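Cludo 2, probado a fondo: un entorno de simulación y planificación para brazos con pinza

Software — Robótica — Análisis

Llevo desde marzo usando Cludo como herramienta principal para depurar tareas de manipulación antes de pasarlas al brazo del taller. Venía de Delcombe, que conozco bien y del que estaba cansado, y la idea era comprobar si el cambio compensaba para alguien que trabaja solo, con un equipo de sobremesa normal y sin un departamento de sistemas detrás.

Cludo reúne en un mismo paquete tres cosas que antes tenía separadas: el simulador, el planificador de movimiento (un módulo llamado Vlad, que también se puede instalar suelto) y un visor para repasar ejecuciones grabadas. La licencia es por puesto. Hay una versión gratuita que limita el número de episodios guardados, suficiente para decidir si interesa.

Instalación

En Linux, sin incidencias. El instalador detecta la gráfica, descarga los recursos y deja un lanzador en el menú. En Windows tuve que desactivar a mano una comprobación de controladores que daba un falso error; está en la documentación, pero en una página de notas a la que no se llega desde la guía de inicio.

La configuración va en archivos de texto con comentarios. Esto parece un detalle menor y para mí pesa mucho: en Delcombe la mitad de los parámetros vivía en un cuadro de diálogo y no había forma de comparar dos versiones de un proyecto.

Simulación y cámaras

Las escenas de interior que trae son habitaciones con mobiliario corriente. Se pueden cambiar los materiales, la posición de los muebles y el objeto de trabajo, y cada cambio queda asociado a una semilla, de modo que la misma variación se puede repetir más tarde.

La cámara de muñeca se define respecto al último eslabón, con un desplazamiento y una orientación. La vista por defecto deja los dos dedos dentro de la imagen, que es lo que necesito para revisar la apertura antes de cerrar.

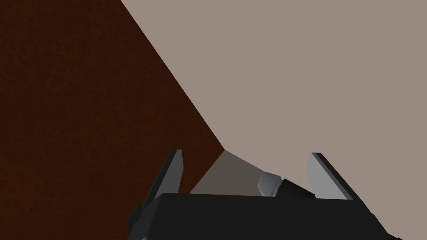
Vista de muñeca con la pinza abierta y una pieza cilíndrica pequeña entre los dedos.

En planos tan cercanos se nota lo bueno y lo malo del motor gráfico. Las aristas salen limpias y los dedos tienen un sombreado correcto, pero las superficies lisas son muy lisas. Para entrenar un detector conviene activar la aleatorización de texturas, que viene apagada. Con ella encendida, mi modelo de segmentación dejó de confundir las zonas en sombra con objetos oscuros, un fallo que arrastraba desde hacía meses.

La física de contacto es aceptable. Los cilindros pequeños ruedan más de lo que deberían con los valores de fábrica; subí la fricción de rodadura y el comportamiento se acercó bastante al del banco real. Los objetos deformables están anunciados como función experimental y no los recomendaría todavía.

Planificación con dos brazos

Vlad es la parte por la que merece la pena mirar este producto. Acepta objetivos en espacio articular o cartesiano, admite restricciones de orientación y resuelve los dos brazos como un único sistema cuando comparten zona de trabajo. También se puede planificar uno y tratar el otro como obstáculo, que es más rápido y en muchas tareas basta.

Para compararlo con el planificador de Delcombe preparé un lote de 1.206 consultas, todas con los dos brazos y con mobiliario cerca. Vlad encontró un camino válido en 1.039. No publico la cifra del otro porque lo ejecuté con una versión antigua y no sería una comparación limpia, aunque el resultado me bastó para cambiar. El tiempo límite era el mismo en todas las consultas.

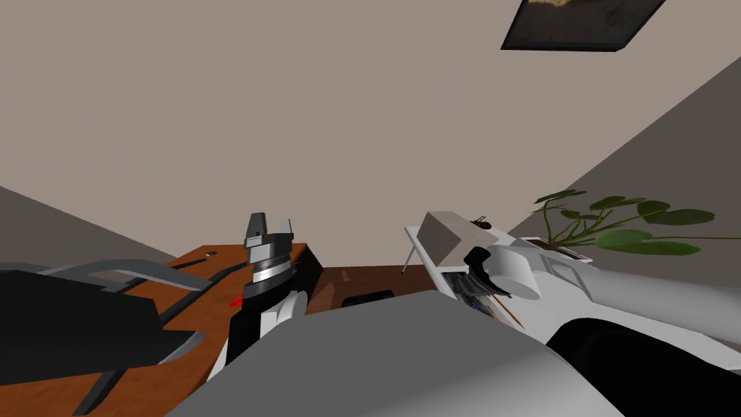
Los dos brazos en la habitación de pruebas, con el derecho junto a la bandeja blanca.

Casi todos los fallos aparecen en situaciones de este tipo, con una pinza trabajando pegada a una bandeja y algo delgado o irregular en los alrededores. El modelo de colisión envuelve cada objeto en una forma simplificada, y las plantas son el peor caso: el volumen que les asigna es bastante mayor que las hojas y el planificador da por bloqueado un paso que a simple vista está libre. Se puede sustituir por una malla más fina objeto a objeto. El coste en tiempo de cálculo se nota, así que yo solo lo hago con lo que queda cerca del recorrido.

El editor de restricciones es mejorable. Para fijar que una pinza se mantenga vertical hay que escribir los ejes a mano, y si te equivocas de signo el programa no avisa: planifica una trayectoria perfecta con la herramienta al revés. Un dibujo de los ejes sobre la pinza lo arreglaría.

El control, en cambio, está bien resuelto. El seguimiento de trayectoria ofrece modo de posición y modo de impedancia, con los mismos nombres de parámetro en la simulación y en el controlador real. Al pasar al brazo físico tuve que bajar la rigidez en los tres últimos ejes y nada más.

Percepción

Es la pata floja. Cludo incluye un estimador de pose que funciona con objetos de catálogo y se pierde con facilidad cuando el fondo está cargado. Los cuadros y las láminas de las paredes dan guerra: el detector puede proponer una pose para un objeto que solo existe impreso.

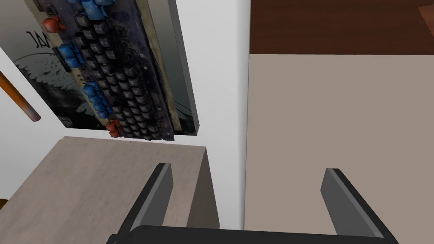
Vista desde la pinza: a la izquierda, la lámina del teclado; a la derecha, el panel beige.

La lámina del teclado es mi prueba habitual para esto. Con solo color, el estimador coloca teclas y cajas inexistentes en la pared. Si se le pasa también el canal de profundidad, los falsos positivos caen mucho, pero la opción no está marcada por defecto y el tutorial de percepción ni la menciona. Las vistas muy inclinadas empeoran el problema, y con una cámara montada en la muñeca son inevitables.

Al final he conectado mi propio detector mediante el complemento Grimitz, que hace de puente entre Cludo y modelos externos. La conexión es sencilla: se declara qué canales entran, qué formato sale y con qué frecuencia se consulta. Mantiene bien las marcas de tiempo, algo que no puedo decir de los puentes que me había escrito yo. Grimitz se paga aparte, y creo que debería venir incluido.

Visor de ejecuciones

Lo uso a diario. Muestra las cámaras sincronizadas con las gráficas articulares y permite saltar al instante en que el planificador rechazó un objetivo o el controlador se salió de tolerancia. Se pueden poner etiquetas y filtrar por ellas.

Tiene dos problemas. El primero es la memoria: con 30 episodios abiertos, el programa se arrastra. El segundo es que la exportación a vídeo pierde las etiquetas, de manera que para enseñar un fallo concreto a otra persona hay que darle acceso al proyecto entero o apuntar el minuto en un papel.

El bloqueo más serio lo tuve un viernes por la tarde, con una tanda larga en marcha. Se cerró el visor y la simulación siguió sin perder datos — los procesos son independientes, y eso está bien pensado — pero al reabrirlo tardó unos 19 minutos en reconstruir el índice.

Documentación y soporte

La referencia de la interfaz de programación es completa y los fragmentos de código funcionan tal como vienen. Los tutoriales son desiguales: el de planificación es muy bueno y el de percepción parece escrito para una versión anterior. Al soporte le he escrito dos veces. En una me contestaron el mismo día con un parche; en la otra me remitieron a la página que yo citaba en mi mensaje.

Lo que me gusta

Planificación conjunta de dos brazos fiable.
Configuración en texto, fácil de versionar.
Mismos parámetros de control en simulación y en el brazo real.
Visor de ejecuciones con cámaras y gráficas sincronizadas.

Lo que no

Estimador de pose flojo con fondos cargados.
Volúmenes de colisión demasiado generosos en plantas y formas irregulares.
Consumo de memoria del visor.
Grimitz se cobra aparte.

¿Para quién?

Si el trabajo consiste sobre todo en mover brazos entre muebles y bandejas sin golpear nada, Cludo con Vlad es una compra que recomiendo. Si lo que se busca es percepción lista para usar, yo esperaría a la próxima versión o contaría desde el principio con el precio de Grimitz. Quien ya tenga un simulador que le convenza puede instalar solo Vlad, que lee los formatos de escena habituales y cuesta bastante menos.

He renovado la licencia por otro año. Delcombe sigue instalado en el equipo viejo, por dos proyectos antiguos que no pienso migrar.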